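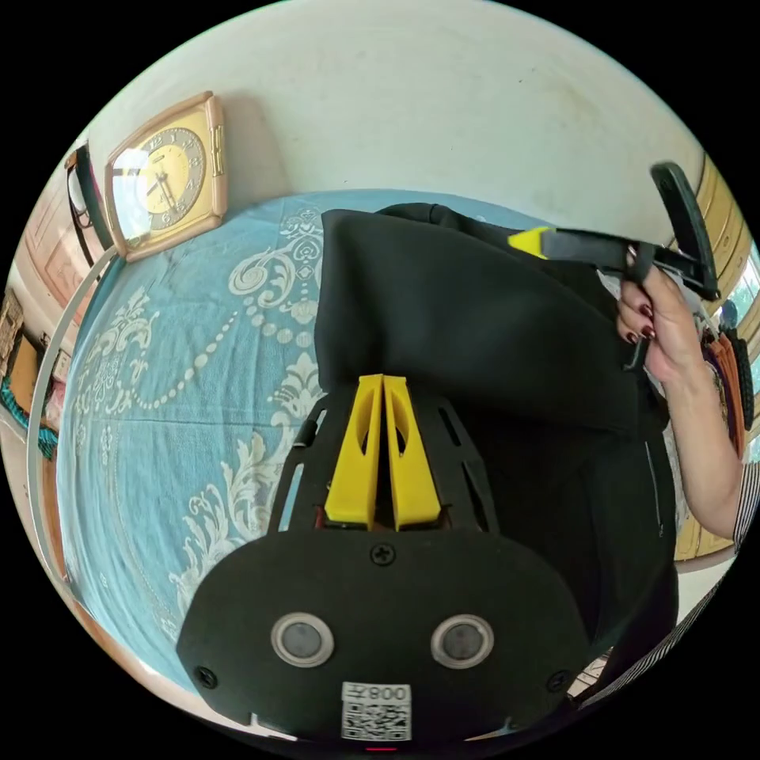

Salley wrote in to ask why the outerwear entries stop at "folded in half" when most people keep going until the thing fits on a shelf. The request was to add a field for how far the fold had gotten, and to say what surface the garment was lying on, since a coat on a bedspread slides in a way a coat on a table doesn't. Both fields are in from this version on.

# Grovora Bedroom Textiles: README

Posted by the Grovora team, November

Print this page | E-mail this page

## What this is

Grovora Bedroom Textiles is a collection of short records about clothes and bedding in ordinary bedrooms. Each record covers one garment or one piece of bedding, says what it was resting on, and says what state it was in. The collection has 2,010 records. Of these, 320 are outerwear (jackets, coats, vests and raincoats), and 145 of the outerwear records have the garment on a made bed.

The rest covers shirts, pants, sweaters, towels, pillowcases, sheets and blankets. Socks and underwear are left out. They were in the first plan but the labels came back too uneven to keep.

## Files

- `records.csv` has one row per record
- `surfaces.csv` lists the beds, chairs, dressers and floors, one row each
- `terms.md` is the word list used for labeling
- `notes/` holds free-text notes by batch

There are 42 batches. Batch numbers follow the order the rooms were visited and don't mean anything else.

## Fields in records.csv

- `record_id`: text, never reused
- `surface_id`: matches a row in `surfaces.csv`
- `item`: the garment or bedding word from `terms.md`
- `color_main`: one color word
- `pattern`: plain, striped, checked, floral, scroll, other
- `state`: spread, draped, folded, rolled, heaped, hanging
- `fold_stage`: none, half, quarter, shelf size, unclear
- `closure`: zipper, buttons, snaps, none, unclear
- `contrast`: high or low, comparing the item with what is under it

`fold_stage` is new. Older rows were filled in again from the pictures and not from memory, so a good number say "unclear."

## How the words are used

**Draped and folded.** A jacket can be both. Use "folded" when there is a clear layer on top of another layer and "draped" when it just follows the bed. When both are true, put both in the `state` field with a slash. The black jacket or coat on the blue bedspread is entered as folded/draped.

**Jacket or coat.** Length decides it, and once a garment is folded the length is often hard to judge. `terms.md` has a shared entry, `jacket_coat`, for these. Please don't guess to make the table look cleaner.

**Closure.** A line down the front of a dark garment may be a zipper or only a seam. If the teeth or the pull can't be made out, the entry is "unclear." This is the most common correction we make to new rows.

**Bedspread, comforter, blanket.** The top layer of a made bed is a bedspread unless it is plainly something else. Pattern goes by the largest motif. A light blue cover with white and cream scrolls and curling leaves goes in as "scroll," even where it could pass for floral. Beading or dots printed along a border are not entered separately.

**Contrast.** Dark clothes on light bedding are "high." White towels on white sheets are "low," and so is navy on black. Go by lightness first and color second.

## Folding order

The notes in `notes/` assume this order for jackets. Your own may differ, and the records don't depend on it.

1. Close the zipper or snaps, if there are any.
2. Lay the jacket face down and smooth the back.
3. Bring the sleeves in across the back.
4. Fold the sides toward the center.
5. Bring the hem up to the collar.
6. Fold once more for a shelf or a drawer.

Stage "half" means step 5 is done. Stage "shelf size" means step 6 is done. Hoods go in before the sleeves. Puffy jackets often stop at step 5, and that is fine to record as is.

## Known problems

- Black garments hide their own folds. Two layers can look like one, and `fold_stage` is weakest here.
- Big patterns on bedspreads make it hard to say where the edge of a thin item is.
- Batches 7 and 8 used "laid out" in place of "spread." The words were changed later but the notes still have the old one.
- Some beds appear in `surfaces.csv` twice because the bedding was changed between visits. Count rows as bed-and-cover pairs and not as beds.
- Winter clothes are overrepresented.

## Changes in this version

- Added `fold_stage`
- Made `surface_id` required
- Merged "duvet" into "comforter"
- Dropped the `season` column

## Corrections

Send the `record_id`, the field, and the value you think is right. One line per correction is enough. If the question is about a word and not a row, check `terms.md` first. Corrections are read on Sunday and go into the next version.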